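From: Styliani Konstantinidis
To: linen-care list
Date: 22 Sep 2019
Subject: Re: Creasing in undyed cloth after folding

> We have the same trouble with the Neves cloth. It goes on the shelf
> flat and comes off with long folds running across the weave. Pressing
> takes them out, but it adds a step to every piece. Do you store yours
> folded or rolled? And do you think the crease comes from the shelf or
> from the wash?

Mostly from the shelf, as far as I can tell, but the wash has a part in it.

I went through the Skisosthorpe log for September. It covers 394 pieces, all cream or white, all washed on the same program. Of the 100 that were rolled on tubes, 69 needed no pressing before use. The folded pieces nearly all went to the press. I did not separate Neves from Randar when I wrote the log, so I can't give you a figure by supplier.

The creases that bother me most are the long diagonal ones. A fold made square to the hem presses out in one pass. A diagonal fold crosses both warp and weft, and pulling the cloth straight afterward tends to move the crease over a little and leave a second one beside it.

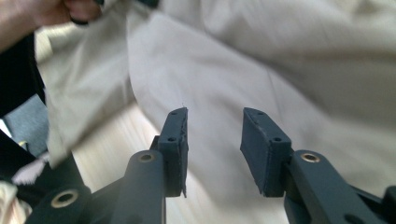
Cream-white cloth, heavily creased, with the long folds on the diagonal.

For cloth in that state I would not start with the iron. Spread it out, find one straight hem, and line that up with the table edge. Smooth from the hem toward the middle with the flat of the hand. Then mist, wait ten minutes, and press along the warp only.

On storage: tubes if you have the shelf depth. If you don't, fold in thirds with the hem outside and stack no more than eight high. The Pritora shelves are too shallow for tubes, so everything there is still folded.

One question back to you. Are you spinning at full speed? I dropped ours to the low setting halfway through the month and would like to compare before I change anything else. Weights per load would help too, if you record them.

Styliani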